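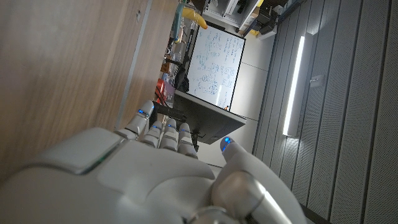

Comparing a five-finger hand and a two-jaw gripper on the same arm

This page describes how to run a side-by-side test of two end effectors on one arm and one controller. The hand used in the steps is the Kobzar, which has four fingers and an opposed thumb. The gripper is the Bovari parallel model. Both were run on the bench at Grakiddale with controller software from Benevcombe. The procedure should carry over to other pairs with small changes to the limits in step 3.

Last revised February 26, 2018.

What you need

The arm, with its tool flange clean and the dowel pin in place
Both end effectors with their adapter plates
A wrist camera and bracket
A hex key set and a torque driver
The object set: a mug, a marker, a roll of tape, a hinged plastic case, a folded cloth

Step 1. Mount the hand

Power down the tool output before touching the connector. Seat the adapter plate on the dowel, start all four screws by hand, then tighten in a cross pattern. Route the cable along the outside of the wrist and leave enough slack for a full turn of the last joint. A cable that is tight at one end of travel will show up later as a force offset, and it is tedious to trace.

Step 2. Check the indicators

Restore tool power and wait for the hand to boot. On the Kobzar there is a green strip in a seam of the palm shell and a blue light near each fingertip, thumb included. Go on only when the strip is green and all five blue lights are on. If a single fingertip stays dark, reseat the connector and boot again. If it stays dark a second time, stop and run the joint diagnostic from the controller.

Step 3. Set limits

Enter the tool mass and center of gravity for the hand. Set arm speed to 200 mm/s and leave it there for both devices. Set the grip current limit to 285 mA per finger. The Bovari has one motor, so its limit is set separately, at 315 mA. These values do not give equal force at the contact. They give a hold that keeps the mug without marking the tape roll, and that was the condition we matched on.

Step 4. Align the wrist camera

The camera sits behind the palm and looks out over the back of the fingers. Adjust the bracket until all the fingertips and the thumb tip are in view with the hand open. Expect the picture to turn with the wrist - at some poses the floor and ceiling end up at the sides. Do not rotate the image in software if you plan to use the factory calibration, which assumes the raw orientation.

Check exposure too. A bright ceiling or wall fixture in view will pull the auto exposure down and darken anything at bench level. Lock it with the arm at the pre-grasp pose.

Step 5. Run the trials

Do 22 grasps per object, in the same order for each device. For each one, log the approach pose, time from contact to stable hold, and the result of a slow wrist roll. Record a drop during the roll as a failed hold and a miss on approach as a failed grasp. Keep the two apart, as they point to different faults.

Step 6. Swap and repeat

Park the arm, power down the tool output, and fit the Bovari. Change the mass and center of gravity entries before any motion. The controller does not detect the swap, and with the hand's values still loaded the arm will drift upward in free-drive mode.

Reading the results

Compare by object first. In our runs the parallel gripper was faster to a stable hold on the marker and the tape roll. The hand did better on the mug and the cloth, and it tolerated more error in the approach pose. The hinged case was close to even - most failures there came from the lid opening during the roll, with either device.

Store the camera recordings with the log, under the same run number.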